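3.2 积木材料与摆放

本研究使用的积木分为两类。第一类为未上漆的浅色木块，包括小立方体和较大的长方块；第二类为表面着色的立方体，颜色为黄、红、蓝三种。全部积木来自Clanent木制教具的散装系列，共1080块，按批次分装于布袋。每次搭建任务从同一布袋中取料，任务结束后清点归还，下一次任务改用另一布袋。

木块在入库前未作打磨或补色。前期试用中我们比较过新旧两批材料，旧积木棱角较圆，着色面有磨损，新积木棱边较锐，叠放时更容易发生滑移。考虑到家庭和幼儿园中的积木多为使用过一段时间的旧物，正式任务中新旧材料混用，不作区分，只剔除有开裂或明显翘曲的木块。

搭建台面为浅色哑光面板，靠墙放置。墙面不贴图案，也不悬挂其他物品，以减少背景对形状判断的干扰。浅色木块与台面颜色接近，着色立方体则较为醒目，这一差别在编码时需要留意：编码员在初次练习中漏记的积木大多为未上漆的木块，尤其是位于叠放结构后方、被部分遮挡的小立方体。为此，编码手册要求先清点未上漆木块，再登记着色木块。

3.3 叠放关系的编码

每张静态照片按“支撑”“偏移”“散置”三项编码。支撑指一块积木完全由另一块积木承托；偏移指上层积木的中心与下层积木顶面的中心不重合；散置指积木直接置于台面，且不参与任何叠放。 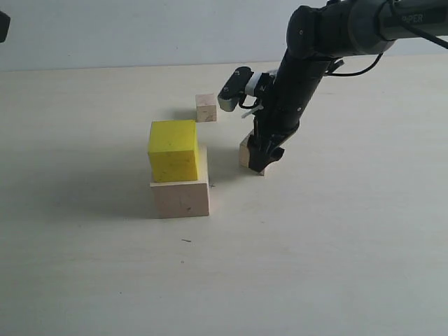 图3 黄色立方体叠放于较大的浅色木块之上，位置偏左偏后，右侧露出一条木面；后方另有一块小立方体。

偏移一项最初只记有无，后来改为按方向记录，分左、右、前、后及其组合。修改的原因在于，只记有无时，两层结构中的绝大多数都被归为“有偏移”，编码结果缺乏区分度。改为方向记录之后，下层木块顶面露出的部分成为主要判断依据：哪一侧露出的木面较宽，上层积木即记为偏向相反一侧。若两侧宽度难以分辨，则该方向记为“不确定”，不强行归类。前后方向受拍摄角度影响较大，下层顶面后缘常被上层积木遮住，编码员只在前缘露出的木面清晰可辨时才作记录。

阴影不作为位置判断的依据。台面上的阴影较柔和，边缘不清，在练习编码中曾有编码员把阴影误认为积木侧面，从而高估下层木块的宽度。手册中因此增加了一条说明：测量宽度时以木块底边与台面的交线为准，交线不可见时以正面两侧的竖边为准。

散置积木与叠放结构之间的距离不作精确测量，只分为“相邻”与“分离”两级。相邻指两者间隙小于一个小立方体的边长。被遮挡的积木只要有一个侧面可见即计入总数，但不参与偏移编码。积木表面的小污点、划痕和木纹一律不登记，台面上的细小斑点也不登记。

3.4 照片的筛选与一致性检验

Pistunik与Wistano两处场地共得到照片1019张。两处场地使用相同型号的台面，积木布袋轮换使用。筛选时剔除对焦不清的照片，以及叠放结构整体不可见的照片，共剔除152张，其余照片全部进入编码。

我们从进入编码的照片中随机抽取200张，由两名编码员独立完成三项编码。支撑一项的分歧最少，主要出现在上层积木同时接触两块下层木块的情形。偏移一项的分歧集中在前后方向，与上一节所述的拍摄角度问题有关。散置一项的分歧多由遮挡引起，两名编码员对同一木块是否接触旁边的结构判断不同。所有分歧经讨论后取得一致，讨论中形成的补充规则写入手册第二版，已完成的编码据此复核一遍。

需要说明的是，静态照片只能反映某一时刻的摆放状态，不能据此推断积木的放置顺序，也不能判断该结构是否会继续加高。Wang在关于叠放稳定性的讨论中主张以最终结构作为分析单位，本研究未采用这一做法，而以单张照片为单位，同一任务中的多张照片分别编码。由此带来的样本间相关，在第4节的模型中以任务编号作为随机效应处理。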